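Nirnis — grasp planner for cloth, final report (Drastatia lab course)
05/12/2019

Goal: get the planner to pick a fold line on its own and hand it to the controller. We train on hand-held gripper recordings, two grippers at once. Pose comes from the Zeltton tracker, cleaned up with our own script.

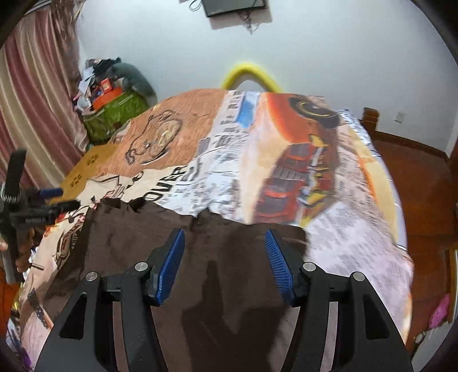
What does the planner output at each step?
Two target poses and two jaw widths, one set per hand, sent to the controller as a short chunk.

First version trained on 500 clips, second on 2000. Big problem was time sync — left and right logs drifted and the planner learnt to wait for nothing. Fixed by resampling both to one clock. Should of done that in January.
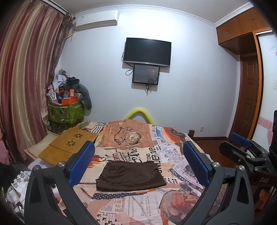

Segmentation is still the weak part. We threshold on color then clean up the mask, and it breaks on busy backgrounds. A plain dark brown cloth on a bedspread full of newsprint and headlines is a fair test, the printed letters make edges everywhere and the fold line detector grabs them. Next step is a learned mask, no time left for it tho.

Comments (2)

pandey_k: did you try lowering the chunk length?
reply: yes, jerky motion, put it back

guest42: link to teh sync script is dead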